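Home | Markets | Income Ideas | Reader Mail | Archive

Lodomico's first real look at what its subscribers cost

Aug 27, 2025 | By Beverley Naylor
4 min read

Those of you who have been with this letter a while will remember that I have grumbled about Lodomico more than once, and always about the same thing. The company sells boxes of pantry goods by subscription, it has grown nicely for years, and until this month it had never told shareholders what it spends to bring a new customer through the door. You could guess at it, and plenty of us did (my own guess is in the archive and I would ask you to be kind about it), but a guess was all it was.

Well, now we have the number. Tucked into the notes of the latest quarterly report is a line putting the cost of each new subscriber at $91. I read it twice and then went and made a cup of tea, because I had been carrying a much higher figure in my head and needed a minute to think about what else I might have wrong!

The company opened 300 thousand new accounts in the quarter, so the spending adds up quickly, and it explains a good deal of why the profit line has looked so thin. Selorm Kwofie, the finance chief, told analysts on the call that the figure will be published every quarter from here on. I was very glad to hear it. One number on its own is a snapshot, and what I want to see is whether it creeps up as the easy customers run out.

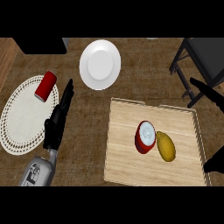

What it means for the shares

I have held a small position since June of last year and I am not adding to it yet. The new figure is better than I feared, but it only tells us what it costs to get people in. How long they stay is the other half of the sum, and on that the report is still rather vague – there is a sentence about "healthy retention" and not much after it. Lionel Hulme wrote to me last week asking whether a box company can ever be worth what a software company is worth, and my answer, Lionel, is that it depends nearly entirely on that missing half.

There is also Horrocks to think about. They are the larger rival, they have deeper pockets, and they have been cutting the price of the first box again. If Lodomico has to match them, $91 could start to look like the good old days. I would rather wait another quarter or two and pay a little more for the shares than buy now and find out the hard way.

Next time I will get to Shaohua Meng's question about Parngate and its dividend, which I promised in the last letter and then ran out of room for. Do keep the questions coming – I read every one, even when I am slow to reply.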